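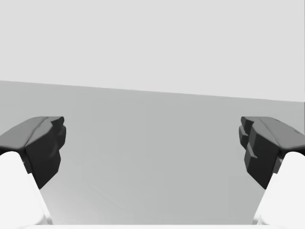

Plelldale Robotics Center has published its new rules for companies that test robots in simulation before they put them to work near people. The text is 16 pages long and applies from April to every firm which wants to use the center's test hall. A large part of it deals with the moments when the robot is doing very little. Two open fingers over an empty gray surface, with nothing between them, must now be recorded with the same care as a full grasp, and the record must say that the gripper was open and that it held no object. Until now many companies kept only the part of a run where something was picked up.

The rules were written by a working group under Saoirse Daly, who leads the safety office of the center. She said on Monday that the group did not want to make simulation more difficult, but wanted to make the results easier to compare.

"When a company comes to us with a success rate, we ask how many runs there were, and which runs were taken out," Daly said. "Very often the person in the meeting does not know. It is not a question of bad will. The runs were removed by a script that somebody wrote two years ago, and this person has left."

Under the new rules a company must run each task at least 1000 times in simulation before it can ask for time in the hall. All runs must be kept, also the failed ones and the ones that were stopped early. If a run is left out of the final number, the reason has to be written next to it in one plain sentence. The phrase "bad run" is not accepted as a reason.

The rule on the starting position caused the most discussion. Every run must begin with the gripper fully open, and the distance between the fingertips must be saved as a number in millimeters. An image is asked for as well, but it does not replace the number. The center had seen too many reports in which the word "open" had three or four different meanings, depending on the team and sometimes on the day.

Zokirska, a maker of gripping systems, took part in the working group and has already followed the draft for six months. The company told the center that its engineers first found the starting position rule annoying. Later they discovered that in one of their older projects the fingers had started partly closed in a number of runs, and that these runs had been faster than the others. The published cycle time of that project was corrected afterwards.

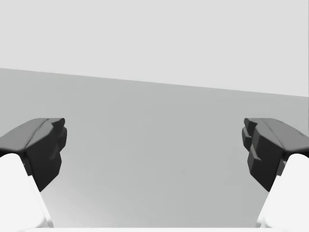

Simulated gripper with dark fingertip pads on white fingers, open and without an object.

A second chapter is about the shape of the fingertips. Simulation programs often replace a complicated surface with a simple one to save computing time. A pad with ridges and steps on its inner side can be treated by the program as a flat block, although it is still drawn on the screen with all its details. The person who looks at the picture believes that the ridges take part in the contact, and this may not be the case.

Companies must therefore state for each finger which shape was used for the drawing and which shape was used for the contact calculation. If the two are different, the difference has to be described. The left and the right finger are treated separately, also when they are mirror copies of each other. Daly explained that the group had a long talk about this point, and that some members found it too strict.

Ó Conaill, a family firm that packs grocery orders for small shops, was one of those members. It asked for an exception for companies with fewer than six robots. The group did not agree to the exception, but it gave small companies more time. They can hand in the description of the contact shapes up to six months after their first test, and the center will help them with a form of one page.

The draft was open for public comments during the winter. The center received 161 comments, most of them from suppliers and from people who work in warehouses. A summary is printed in the annex. Several warehouse workers asked why the draft spoke so much about the robot and so little about the things on the table. This led to a new chapter, which was not in the first version.

The new chapter asks that the objects in a simulation be named in a list, with size and weight, and that the list say whether an object is standing, lying or tilted at the start. General words such as "household items" are no longer enough. If there are printed labels on the objects, the company must say if the robot uses them for finding the object, or if they are there only for the eye. Shadows have to be mentioned too when the robot works with a camera, as a long shadow across a table can change how an object is seen.
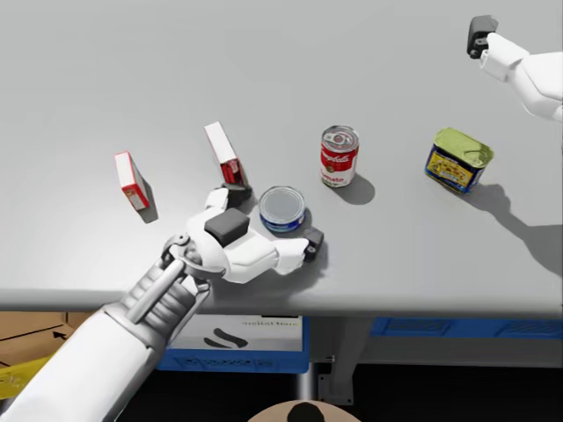

Cans and small boxes on a simulated tabletop, with one robot arm over the table and a second at the right.

For workplaces with more than one arm, the rules bring a change which some companies will feel immediately. All arms that can reach the same table must be present in the simulation, including those that have no task in that run. The position of a waiting arm must be saved together with the position of the working one. In the past it was usual to remove the waiting arm, and the simulation ran faster without it. The working group wrote that such a result can still be useful for a first study, but that it cannot be used as a safety argument.

The same applies to things outside the working area. Storage bins, cardboard boxes, table legs and other objects under or behind the table may stay in the simulation or be left out, but the choice has to be the same for all runs of one task. A company may not collect one half of its runs in a full room and the other half in an empty one and then report them as a single number.

Feststead, which rents robot cells by the week, said it would welcome clear rules, but that it was worried about the storage of the data. Keeping every run, also the stopped ones, will need much more disk space than before. The company had proposed to keep the failed runs for only one month. The working group answered that failed runs are often the most interesting ones for an accident investigation, and that one month is too short. The final text says one year. After this time the images can be deleted, but the numbers must stay.

There was also the question of what a person should be allowed to say in public. Some companies show films from simulation on their web pages and at trade fairs, and it is not always clear to a visitor that he is looking at a computer-made picture. From April, a company that uses the name of the center in its advertising must mark such material with the word "simulation" in letters that can be read without effort. The center has no power over material that does not use its name, and Daly did not hide that she would like to see a wider rule.

"I have met buyers who thought that the robot in the film was already working somewhere," she said. "They asked for the address, to visit it. Then it is a bit unpleasant for everybody in the room."

The rules do not give a minimum success rate. A company with a modest result can get time in the hall if its records are complete, while a company with a very good result and incomplete records will have to wait. Trade union representatives in Plelldale had asked for a minimum rate for tasks where a person stands next to the robot. The center replied that this belongs to the real test in the hall, where speed and force are measured with instruments, and that a simulated number should not be used for this purpose.

For the real test nothing changes for the moment. A member of the safety office is present during the first day, the emergency stop is tried before every shift, and nobody enters the cell while the drives are powered. A revision of the hall rules is planned, but the center could not yet say when the draft will be ready.

Companies that have already booked the hall can finish their projects under the old rules if the first test takes place before the end of April. All others should send their records together with the booking form. The safety office expects to need six working days to check a complete set, and longer if files are missing. The fee for the check is included in the rent of the hall for the first task. For each further task a separate fee must be paid, and the price list can be requested from the booking desk.

The center will hold an open afternoon for companies that want to ask questions about the forms. Registration is by e-mail to the safety office, and firms that have never used the hall can come as well. The full text of the rules and the annex with the comments can be read at the front desk, where printed copies are free.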